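The long life of small things on other people's tables

A shared building in Divcombe tried to write down everything it contained. It got as far as the stickers.

Every shared workplace has two inventories. The first is the one the insurers see, and it contains desks, chairs, a kettle and whatever was bought with the good grant. The second has never been written down, and it contains everything else: the drinks, the stickers, the pen that is chained to a counter that was removed, the bowl.

Droreck is a former seed warehouse on the edge of Divcombe, let out by the room to people who make things, mend things or say they are about to. Last February the tenants agreed to combine the two inventories into one. The insurance was up for renewal, there had been an unpleasant week over a stapler, and the building had just acquired a program called Corine, which prints labels and remembers what they are stuck to. I rent half a room on the first floor and missed the meeting, so I was put in charge of tables.

I should say that I like a list. I once alphabetised a holiday. But I had assumed that a table was an easy thing to list, being flat, and I went in with one clipboard and a free afternoon.

The final count for the building was 3,458 objects. That was after the screws had been ruled out by a vote, and after a long and rather philosophical exchange about whether a jar of buttons was one thing or a jar and some buttons. (One thing. If you tip it out, it is your problem.) Corine allows 30 characters for the name of each object, which had been expected to keep everyone brisk. What it produced was poetry of a low sort. "Lamp, leans" is in there. So is "Box for the other box" and, on the second floor, "Cheese? Ask".

I have come to think that the tables were the best of it. Walls get painted and cupboards get padlocked, but a table takes what it is given. By mid-morning the big ones at Droreck hold a layer of tools and parts that belong there, and then a second layer that has arrived in pockets. This second layer is where most of the colour is. Work equipment comes in black and grey, with now and then a bit of orange to show somebody in the factory was enjoying themselves. A bottle with a bright green label, in that company, looks like a visitor from a children's party.

Drinks were the first category to break the system. You cannot put a permanent label on something that is going to be drunk, although one of the tenants tried it with a flask of soup and now has a very well documented flask. We decided that unopened drinks were stock, half-drunk drinks were personal, and empties were rubbish. Then we discovered that a fair number of the bottles on our tables fitted none of these. They were being kept. Some held water for brushes and one held rice, for reasons connected with a phone. A few stood there because the owner liked the look of them, and an owner who likes the look of a bottle will not be moved by a rota.

I sympathise. Good small bottles are a rare pleasure. Most of what they sell at Major, the shop across the yard, comes in the same tall clear shape with a sports cap, as if everyone in Divcombe were about to run somewhere. The bottles that get kept are the ones with a bit of figure. They have a waist, or a ridged neck, or a proper ring of colour under the cap, and they have lettering big enough to be read by a child who is being told to hurry up. Milk drinks do this especially well. There is something cheering about a milk drink with its vitamins announced on the front in capitals. It has the manner of an aunt.

It also travels. I counted labels in five scripts on the ground floor alone, and some of them I could not even begin to file. Corine wants a name in thirty characters and has firm views about which alphabet they come from. For a couple of days the building had a whole class of objects called "Drink (nice)", until a tenant with more patience took the bottles round one at a time and asked people what they were called. I recommend this. You learn what everybody had in their lunchbox at seven, and why the one with the straw was better.

Stickers were worse. The official position at the start was that a sticker was part of the thing it was stuck to and therefore not an object. This lasted until somebody pointed out that Corine's own labels were stickers, and that on this reasoning we had spent the week adding nothing to anything. So the stickers went in, grouped by the surface they were on. I did not enjoy it at first and by the end I could not be stopped.

People put stickers on white. I had never noticed. Offer them a dark surface and a pale one and they will go for the pale one every time, preferably large and preferably the property of the building. The fridge had gone long before I arrived. After the fridge it was the cupboard doors, then the side of the plan chest, then anything else that was smooth and unguarded. Nobody fills a white surface from the middle, either. The first sticker goes near an edge, shyly. The next keeps its distance. It takes months before anyone dares to overlap, and then it all goes very quickly.
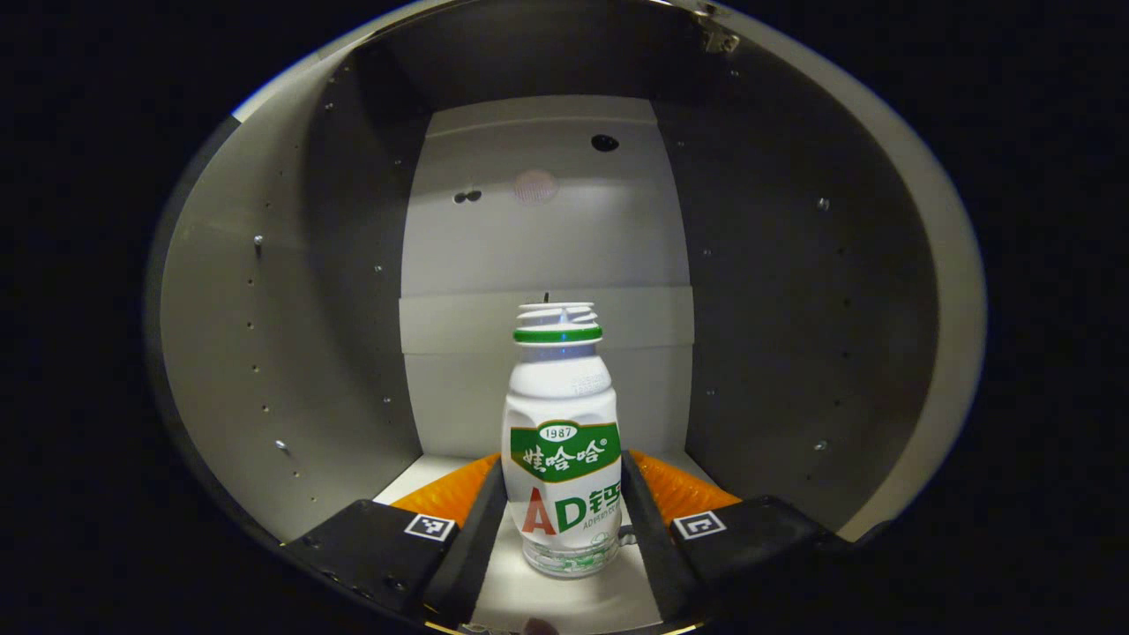

AD calcium milk, with 1987 on its badge and a ring the green of a new lawn.

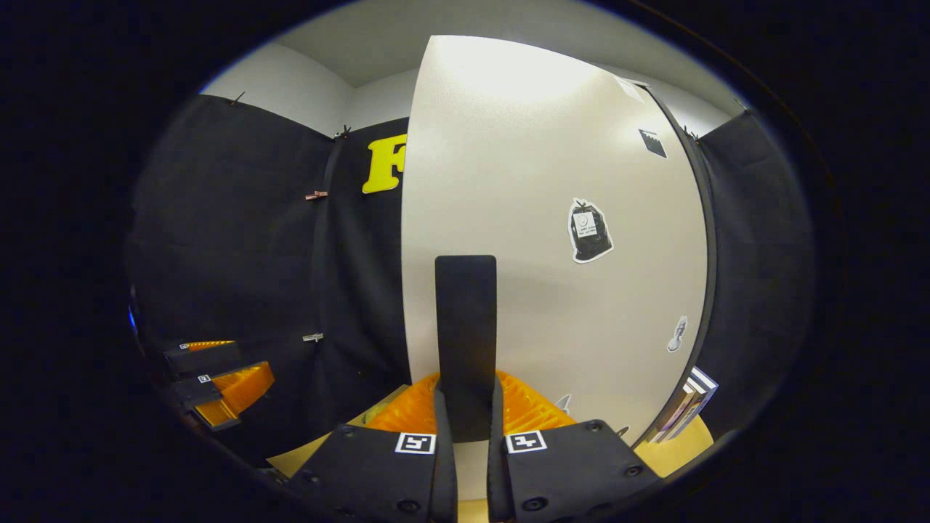
Should a shared table be cleared completely at the end of the day? Clear the food, the sharp things and anything that belongs to a job, and leave each person one small item of their own, provided it stays on their side and is wiped under once a week.

That rule took us most of a month, and I set it out plainly since it is the only thing we agreed that other buildings have asked to borrow. The earlier version was stricter. Everything off, every evening, into a crate with your name on it. It was in force for nine days. The tables looked wonderful, like tables in a brochure for tables, and everyone was in a filthy mood. People spent the first part of the morning putting back what they had taken away the night before, in the same order, with the concentration of someone laying out a chess problem. Then the crates began to acquire stickers.

One small item has worked better. It is also a gift to the nosy. Left to choose a single thing, the tenants of Droreck have turned out to be sentimental in a way that their invoices do not suggest. There is a bottle or two. There is a thimble. There is a plastic dinosaur which has been through the Corine printer's label feed and bears the marks. A man-sized mug counts as small, by a ruling I did not support. What hardly anyone chose was anything useful, and the scissors, which had been the cause of so much bad feeling, went into a drawer without a murmur.

The stickers have a rule of their own, and it is shorter. You may add but you may not remove. This was proposed as a joke and carried, like a good deal of local government. The reasoning was that a removed sticker leaves a mark more annoying than the sticker, and anyone who has gone at one with a thumbnail will know the grey fur it leaves behind. Warm soapy water does for paper ones if you give it time. Vinyl wants a hairdryer, low, and a plastic card held nearly flat. Do not use a blade on anything painted. I have an entry in my own section that reads "Door, regretted".

My favourites are the shaped ones. Round stickers and square stickers are generally trying to sell you something. But somebody had to sit down and decide that the world needed a sticker in the outline of a bag of rubbish, and then somebody else had to see it and think of a good place for it. The small grey figures do well too, and there is a jagged-edged style going about whose meaning I am too old to ask. Black ones look best on white. I hold this view strongly and have been asked to stop raising it.

As for cost, the whole exercise came in cheap. The labels were 70 pence a roll from a clearance box at Major, and the building's share of Corine was already paid for. What it used up was evenings. I had been asked for a report of 800 words to go with the table section, and I delivered one several times that length, with an appendix on lids. The insurers, who had wanted to know about the kettle, were very polite.

There is talk of doing it again in the spring. The totals will have shifted, because the rice has been thrown away and the thimble's owner has taken a bigger room upstairs, where there is a second table and, I am told, already a second thimble. I have bought a new clipboard. It is white, and I left it on the ground floor over lunch, and when I came back there was a very small sticker near the edge.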